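Rurnus Control Software: Set-up Guide

Section 4. Your first soft-object reach

By now you have the controller running and the arms homed, so it's time for the fun part. In this section you will load the Dridari perception module, teach it one soft object, and let the planner bring an overhead arm down to it. Soft things used to be the hardest case for Rurnus. The new contact model makes them a pleasure to work with, and we think you'll enjoy watching it!

Before you start:
- Finish Section 3 (arm homing and joint limits).
- Check that Dridari shows "Ready" in the status bar.
- Keep the stop button within reach of the person at the keyboard.

CAUTION: Stay outside the arm's work area whenever the planner is live. A soft target does not make for a soft arm.
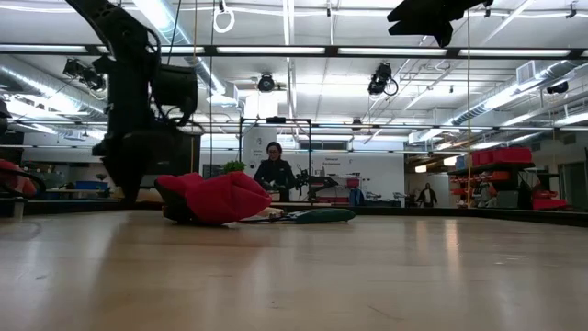
Tosimness Lab, October

4.1 Load the scene

1. Open the Scene tab and choose New, then Tabletop.
2. Enter the table height you measured in Section 2. Use the height of the top surface, as an error here shows up in every reach you plan later.
3. Click Capture Background with the table clear. Dridari stores 36 depth views and blends them. Glossy wood throws back streaks from ceiling lights, and the blend takes care of most of them.
4. Put your objects on the table and click Find Objects. Each one gets a colored outline in the 3D view.

Note: If two objects touch, Dridari may outline them as one. Click the outline, pick Split, and draw a line where one ends and the other begins. You can do this with the arms powered off.

4.2 Teach the soft object

5. Click the outline of your object and set Type to Soft.
6. Leave Surface Points at 2,000. Lok-yiu Chuang tried a long list of other settings while tuning the module, and this one held up nicely on plush, quilted cloth and foam.
7. Set Squeeze Limit to 19 percent. The planner uses it to decide how far the fingers may close past first contact.
8. Click Save Object and give it a name you will recognize next month. "Red thing 2" is a bad one — we have several of those.

4.3 Plan the reach

9. Open the Planner tab and choose the arm you want. The other arm is treated as a fixed obstacle until you select it.
10. Set Approach to From Above.
11. Click Plan. A blue line shows the path of the gripper, and a gray ghost arm plays it back. Drag the slider and look at the elbow as well as the gripper!
12. If the path looks good, set Speed to Slow and click Run.
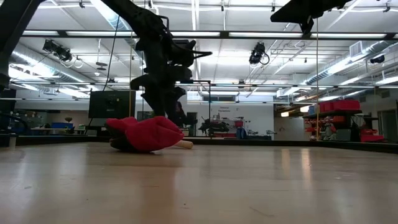 Figure 4-2. Overhead arm with its gripper down at a red plush object.

13. Watch the Contact bar. It turns green when the software reads a light touch and amber as you get close to the squeeze limit.
14. Click Hold to pause, or Retreat to send the arm back along the same path.

CAUTION: Do not click Plan again while the arm is in Hold. Retreat first, then plan.

4.4 If something looks off

Outline jumps between frames: Raise Smoothing by one step. Elvira Cuervo's advice is to redo the background capture first, and she is usually right.

"No path found": Open Obstacles and look for cables. A hanging cord can be read as a solid post that blocks half the table. Mark it as Ignore only if it is well clear of both arms.

Arm stops short: The stored table height is too high. Go back to step 2.

Plan takes a long time: Lower Path Samples to 225. You lose a little smoothness and get your answer much sooner.

When the reach runs cleanly, save the whole setup with File, Save Session. Section 5 opens that same file and adds the second arm.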